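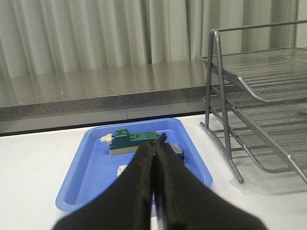 Home | Courses | Student Projects | Equipment Loans | Contact
Last updated: November

Planning and Budgeting a Second Sorting Station

Group members: Noémie Arsenault, Samira Mansour, Brayden MacPherson
Supervisor: Clifford Gosselin

1. Purpose

Our group was asked to plan the equipment for a second small-parts sorting station. The task is to move parts from a blue plastic bin to a wire-mesh desk organizer with one robot arm and a two-finger gripper. The department will decide in the spring whether to pay for it. This report covers what we would buy, what we would borrow, and what order we would do it in. We did not design new software.

2. What the current station uses

The list is short: a white table, an arm with a two-finger gripper, a camera on the wrist, a bin for the parts and a mesh organizer. Most of the cost is in the arm. The bin and the organizer are office supplies and could be replaced the same day — we priced them anyway, so that the sheet is complete.

Samira measured the reach needed from the bin to the organizer. The second table should be the same size as the first, so that positions can be copied over with few changes.

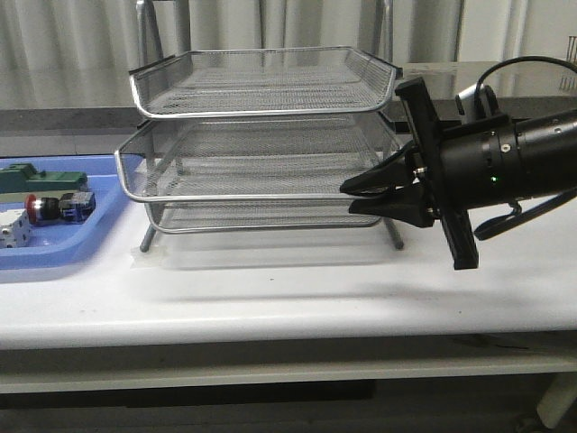 3. Arm and gripper

We asked two suppliers for quotes. Jaltusby offered an arm with the gripper included and a delivery time of five weeks. Grallar sells the arm and the gripper separately, and the total came out higher, but spare fingers are cheaper and can be ordered in pairs.

Fingers matter more in the budget than we first thought. Rosalía Barrios in the equipment office told us to plan on replacing them every four months under class use. We put six pairs in the sheet, which covers two school years.

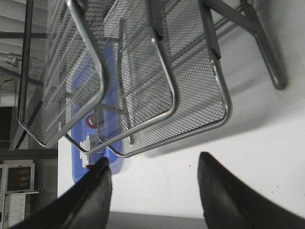
The organizer also affects the choice of gripper. The space between tiers is limited, and a gripper with a wide body can't go far in before it meets a rim. Both suppliers gave us outside dimensions for their grippers, and the Jaltusby model is the slimmer of the two. Brayden drew both to scale against the organizer, and the drawings are in the appendix.

4. Cameras and small items

The wrist camera is a separate line. We recommend buying one and keeping a spare, plus extra cable. Cable is easy to leave out of a budget, and the first station's budget did leave it out.

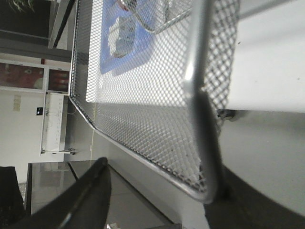 A fixed camera beside the table is also needed. Flekideck has a loan program for schools, and we would use it for the first term before buying. Mounts, tape and bins together come to about 3 percent of the total.

5. Recommendation

Buy the Jaltusby arm and gripper, borrow the fixed camera, and order the table first — the arm can't be mounted until it is in place. If the budget is cut, drop the spare wrist camera before the spare fingers.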